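Walking all night for the shelter

I signed up for the Cluvell night walk in December, which is a bad time to agree to anything. The walk raises money for the overnight shelter on Jatanness Street, and the route is 15 miles, starting at 9 in the evening from the parking lot behind the old Mulder building. I had never walked that far in one go. I had also never asked people for money, and that part worried me more.

The goal they suggest for each walker is $1000. I put it on my page and then didn't send the link to anyone for two weeks. When I finally did, I sent it to my coworkers first, then the neighbors, then the people I only hear from around the holidays. Most gave small amounts. A few gave nothing and wrote me long, kind emails instead. One former landlord gave more than anyone in my family, and I still don't know what to make of that.

If you're doing this for the first time, send the link early and send it twice. I felt rude sending the reminder, but half of what I raised came in after it. People had meant to give and forgot.

For training I walked to work and back, and on weekends I went out along the canal toward Zollik until I got tired and then turned around. This is a poor system, because you are tired for the whole way home. My feet were fine in the end. My hips were not. I bought decent socks and kept my old shoes, and I would do the same again.

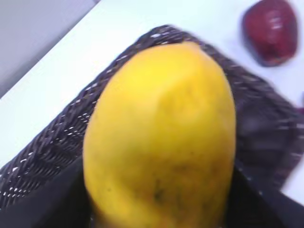 The night itself was cold and clear. We got reflective vests, a paper map and a short talk about crossing roads in groups. Someone from the shelter spoke for a few minutes about what the money pays for: laundry, bus passes, heating, and staff for the hours between midnight and breakfast. I hadn't thought about laundry before. She said it was one of the bigger bills they have.

The first five miles went quickly. Everyone talked. After that the groups spread out and it got quiet, and I walked a long stretch past the warehouses with people I didn't know and didn't speak to much. There was a rest stop in a church hall with soup and folding chairs. I made the mistake of sitting down. Getting up again at 2 in the morning was the hardest part of the whole thing, worse than the hill at the end.

I don't want to claim that a night walk shows you what it's like to have nowhere to go. I had a warm coat, a phone and a bed waiting – and a ride home, too. But I did notice how few places are open at that hour, and how many of the benches downtown have been taken out. I walk past those spots every day and had never seen that they were gone.

I finished a little before sunrise, got a banana and a sticker, and slept until the afternoon. My page ended up slightly under the goal. The organizers keep the pages open for a while after the walk, so there may still be a bit more to come.

The shelter also takes unopened socks and travel-size shampoo at the front desk, any day except Thursday. I'm dropping off a bag this week, once I can manage their front steps.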